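Section 4: Replacing the power supply

Reading time: 4 minutes
Last updated: June

This section covers removal and replacement of the power supply unit (PSU) in a Culis desktop tower. For laptop and all-in-one models, see Section 6.

Before you start

You will need a cross-head screwdriver, a replacement PSU rated at 300 W or over, and a small dish for screws. Check the length of the new unit against the old one before unpacking it fully. Units from the Trendetti range fit all Culis towers without an adaptor plate. Other makes may need plate 993, which is ordered separately from Rernlow Spares.

CAUTION: Never open the PSU itself. The capacitors inside can hold a dangerous charge long after the mains lead has been taken out.

4.1 Shutting down

1. Save your work and shut down the computer from the operating system. Do not use sleep mode.
2. Set the rocker switch on the back of the PSU to 0.
3. Unplug the mains lead, then all other leads.
4. Press and hold the front power button for six seconds.

4.2 Opening the case

1. Undo the two thumbscrews at the rear of the side panel.
2. Slide the panel back by a finger's width and lift it away.
3. Lay the tower on its side with the open face upwards. Use a flat, steady surface large enough to take the whole case.
4. Touch bare metal on the chassis before handling any part. Repeat this each time you return to the work.

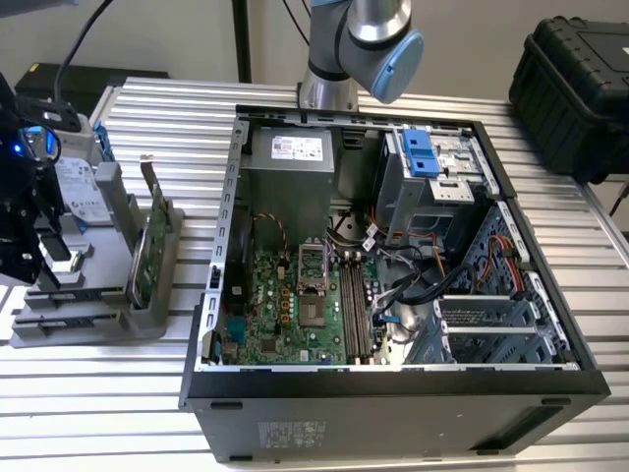

Tower on its side, panel removed. The silver unit with the white label is the PSU; the green motherboard is below it.

4.3 Removing the old unit

1. Note where each PSU cable goes. A sketch will do.
2. Release the main motherboard connector by pressing its clip. Pull on the plug – never on the wires.
3. Disconnect the processor supply and all drive cables.
4. Support the PSU with one hand, remove the four rear screws and lift the unit out.

4.4 Fitting the new unit

1. Offer up the new PSU with its mains socket facing the rear opening.
2. Fit all four screws loosely, then tighten in a diagonal order.
3. Reconnect the cables from your sketch. Each plug fits one way only.
4. Tie back spare cable so that it is clear of the fans.
5. Refit the side panel, stand the tower upright and reconnect the leads.

NOTE: If the computer does not start, check the rocker switch first, then the processor supply plug. Fault codes are listed in Appendix B.

Text: Yoga Rahman. Technical check: Tracey Horrocks.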